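Sitwood Forums > Home & Garden > Furniture Talk
Topic: Is a standing desk worth it if I already know I'll sit at it

marrowfat_pete
Joined the ranks of the back-pain people this spring. Looking at the Girska, which is 1,369 with the oak top, and my spouse has asked me to name one thing I have ever bought for my health that is not currently holding laundry. I couldn't. Talk me in or out.

gullwing_ish
Out. I've had one since the last time desks were exciting. It goes up when I vacuum.

tallyhoe
In, but not the Girska. The motor is loud and the memory buttons forget. Get the plain Flostura frame and put your own top on it. I used an old door. It looks like an old door, but the height is right.

gullwing_ish
A door has a hole in it.

tallyhoe
The hole is where the cables go. People pay extra for that hole.

oneforthepot
Disagree with both of you. The desk isn't the problem, the chair is. I spent years blaming my table and then sat in a decent chair at my dentist's office and nearly cried. Put the money there and leave the table alone.

marrowfat_pete
I have a decent chair. The cat has it.

oneforthepot
Then you have a cat with excellent posture and I withdraw nothing.

tallyhoe
Pete, whatever you buy, check how far down it goes. Everybody asks about the top height. I'm 5'3" and most of these bottom out too high for me to type without my shoulders up by my ears.
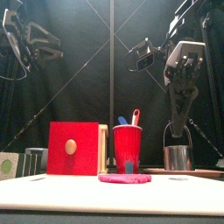
Also measure from the floor with your shoes on, or off, whichever you work in. I did it in boots and had to redo the whole setup in July 2023 when I went back to bare feet.

gullwing_ish
You own work boots for a desk job?

tallyhoe
It was a cold house.

lintel
Coming in from the Li thread. Mine is the cheap Li with the hand crank and I like it fine. Cranking is slow enough that I only change my mind twice a day. It wobbles at full height if you type angry.

marrowfat_pete
I do type angry. Does it wobble sitting down?

lintel
No. Solid as anything down there.

marrowfat_pete
So the cheap one is good as long as I use it as a desk. I'll wait for the August sales and measure my elbows in the meantime.

oneforthepot
Chair.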